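How to descale a kettle and dispose of the waste safely

Last updated: June 26, 2020

Limescale is mostly calcium carbonate. It forms when hard water is heated and builds up on the element, walls and spout filter. It is harmless to drink but it slows heating and wastes electricity. The method below uses citric acid and suits steel, glass and plastic kettles. Do not use it on enamel or bare aluminium.

What you need

Citric acid powder, food grade
Kitchen scales reading to 1 g
Rubber gloves
A soft brush

Never mix any acid with bleach. The mixture gives off chlorine gas, which can injure the lungs even in small amounts. If bleach has been used in the sink that day, flush the sink with plenty of cold water before you start.

Step 1. Unplug the kettle, let it cool and empty it. Remove the spout filter if it comes out.

Step 2. Weigh out 29 g of citric acid. This is enough for one litre of water. Close the packet at once, as the powder takes up moisture from the air and sets hard.

Step 3. Add one litre of cold water to the kettle, then the powder. Stir until clear. Boil once and switch off at the wall.

Step 4. Leave for 20 minutes with the lid open. Fizzing is normal and is caused by carbon dioxide. Keep your face away from the opening.
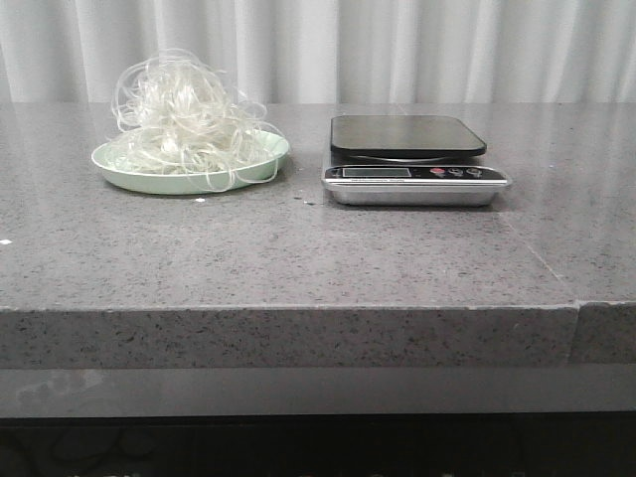
Step 5. Pour the liquid down the sink with the cold tap running. Loose flakes should be caught in a sieve and put in the general waste. Brush off any scale that remains and repeat steps 2 to 4 if the element is still coated.

Step 6. Fill with fresh water, boil and discard. Do this twice.

Storage

Keep the powder in its original packet, dry and out of reach of children. Splashes in the eye should be rinsed with clean running water for at least 15 minutes, and medical advice sought. In the Pugh area, where the water is very hard, descale every four weeks. Elsewhere every three months is usually enough.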